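Home | Diary | Reading list | About me | Contact

Friday after school

3 min read

September 14, 2018

Second week of placement at Vernside done. I said I would write every Friday, so I am writing, even though I would like to be asleep.

My mentor teacher gave me the after-lunch reading group on Tuesday with one day's notice. It is 12 second graders and a kidney-shaped table that seats eight. I put the extra four on the rug with clipboards and swapped them halfway through, and that used up six minutes I had not planned for. We got through the picture walk and the first three pages. I had planned the whole book plus a worksheet.

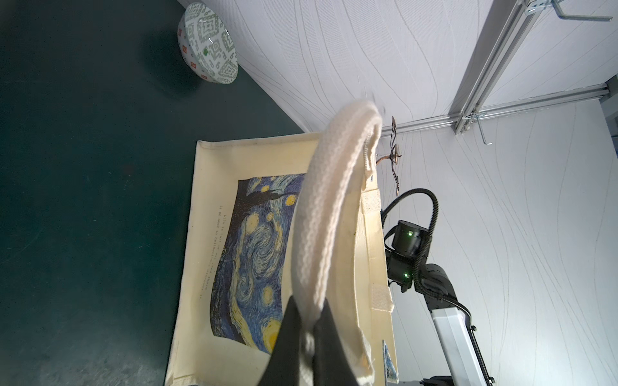
On Wednesday I cut the worksheet and told them we would stop at page five. It went better. A boy who had not spoken to me since I started asked what "harbor" meant, and two others tried to explain it to him. I let them go on longer than the lesson plan allowed. My mentor wrote "good wait time" in her notes. I didn't tell her I had lost my place in the guide.

Thursday was our seminar at the Damgaard building. We went over the observation hours. The program wants 91 before winter break and I have nearly 20, counting the two days in August when we only set up rooms. Atieno Kashindye asked if the family literacy night counts. It does, if the principal signs for it. I put my name down for the sign-in desk.

We also talked about the book drive. Last year's brought in 436 books and most of them sat in the Pukent Street storage room until spring, since they had not been sorted by level. This year each of us is taking a grade.

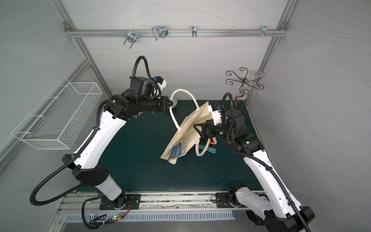
I took second grade. Families will get their books at literacy night, and I need something for them to carry the books home in. Paper bags tore last year, Atieno says. I would like plain canvas totes, cream with a picture printed on the front, like the one with The Starry Night on it. The kids could talk about the painting during art that week. I have to ask what the budget is before I get attached to that.

Today was short. Fire drill at ten, spelling test, dismissal at one. I forgot to collect the permission slips and had to chase the bus line for them. Got all but three.

For next week: level the second grade books, ask about bags, learn the last few names, eat lunch before 1:30.

2 comments

Grurkenell mom: My daughter came home talking about harbors. Now I know why.

Atieno K.: You can borrow my leveling chart. I'll bring it Monday.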